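Print this page | E-mail this page

May. Posted by the Skillurholm workshop group

4.2 Paper handling on the shared bench

Both arms now sit on one bench at Skillurholm, wired back to a laptop running Grarnemico. Paper was picked as the hard case. Light, creases if you squeeze, slides if you dont. Grip force set by hand, 5 levels, level 2 kept for all folded work.
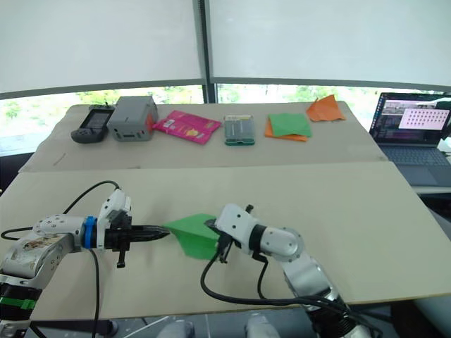

Figure 3. Two arms with a folded green paper piece between the grippers.

Cable routing still a nuisance. Loops kept slack at the wrist, otherwise the joint pulls agianst them. We logged 200 handovers over 6 evenings, almost all at the same arm speed. Results in 4.3. Crushed noses counted as fails.

Comments

diker_fan: What tape on the fingertips? Mine slip on anything glossy.

Rissanen Shed: Same cable trouble. Spiral wrap helped a bit.

benchrat: is the level 2 setting the same on both arms?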